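Records and Retention, Unit 4: Why Backups Fail

Handout, revised June 11, 2025. Bring it to the discussion section, where you will be asked about it whether you bring it or not.

Last unit covered what to keep. We move on to keeping it, a duller subject until the morning you need a file.

Our running case is Dronard, a mail-order seed business with 3,000 customer records and a firm belief in its backup. The backup ran every night for 14 months. It copied the customer folder to a second folder, on the same drive, in the same computer, under the same leaky window. On paper this was two copies. The rain saw one.

Terms you need:
Copy: a duplicate of a file.
Backup: a copy that can survive whatever happens to the original.
Archive: material you no longer use and aren't allowed to throw away.
Sync: a service that repeats your changes everywhere, including the deletion you didn't mean.

The usual rule is three copies, on two kinds of storage, with one kept in another building. "Another building" does not mean the trunk of your car in the parking lot, though every year somebody argues for it.
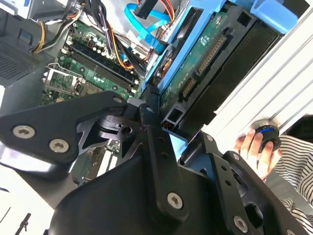
An open desktop tower.
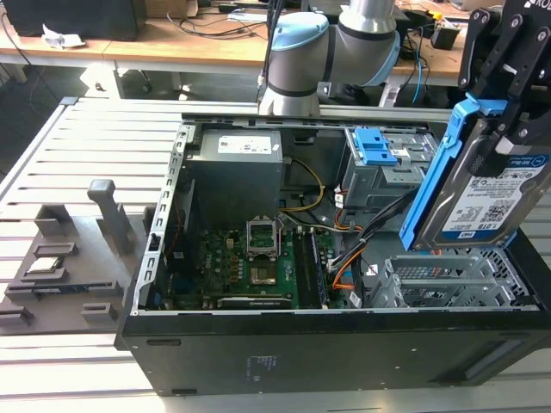

How often should a small office test its backups?
Once a month is a sensible habit. Pick a few files, restore them to a different computer, and open each one. Seeing the file name in a list is not a test.

Compare Grakura, a dental supplier, which did test. The first trial restored 785 invoices, and 80 of them would not open. This was an unpleasant afternoon and a very cheap one, as the originals were still sitting there to be copied again.

Labels come up on the exam. "Backup," "Backup new" and "Backup new FINAL" are not labels. Write the date, the contents and the office the copy belongs to.

For next time, read the Skesen and Bataineh retention policies in the course packet. One is two pages long and gets followed. Come ready to say what the other one does with its remaining pages.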